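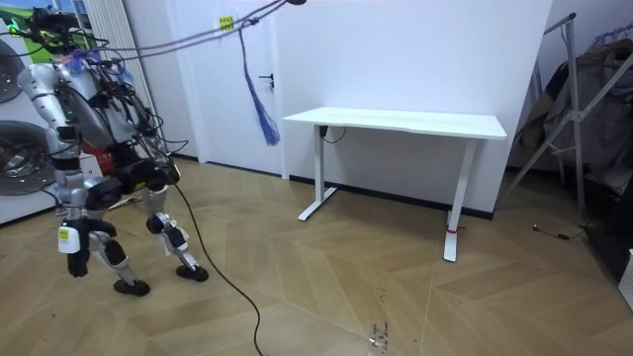

Mon 31 March — glue tests, second batch

Hide glue left in the pot over the weekend again. It smells like a wet horse with opinions. Threw it out, made fresh, soaked the granules 40 minutes in cold water.

Clamped 5 maple joints at 20 minutes open time in the cold corner by the door. Three let go with a light tap. Merike says the wood was too cold. I say the glue was, so we have at least narrowed it to temperature.

To do:
Warm the blanks before spreading.
Ask Bendik where the good thermometer went.
Hostoncombe stool — do not glue until the above is sorted, whatever Jailson promised them.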